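Search tickets
Enter ticket number or keyword
Print this page | E-mail this page

Ticket 278 — Label printer skipping every other label
Site: Tolavbridge stores
Raised by: Donnie Morrison
Assigned to: Ankit Sandhu
Status: Closed

Donnie reports that the label printer feeds a blank after each printed label. Started when the new rolls from Prinesard were loaded in June. Up to 100 labels wasted per shift. Power cycled twice, no change.

09:40 — Ankit: Please run the gap calibration from the front panel (hold Feed until the light flashes twice) and tell me what label length it reports.

10:15 — Donnie: Done. It says 200 mm. Our labels are half that. Still skipping.

10:30 — Ankit: So it is missing every second gap. Check the sensor is set to Gap and not Black Mark, and clean it with a dry swab. I'd like to go over the settings by phone. 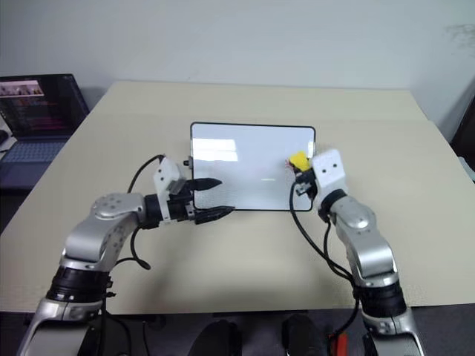 Table and whiteboard, Tolavbridge.

11:20 — Donnie: Sensor was on Gap already. Swabbed it, a fair bit of glue came off. Recalibrated and got the same reading.

11:45 — Ankit: Spoke to Heidrun Brunner at Nekesthorpe. She had this with the same rolls. The backing is thicker, so sensitivity needs to go up from 5 to 9. Change it, save, then calibrate again.

13:05 — Donnie: Now reads 100 mm. Printed a full batch with no blanks.

13:10 — Ankit: Good. Note added to the Chisholm printer record as they use the same stock. Closing.

Print this page | E-mail this page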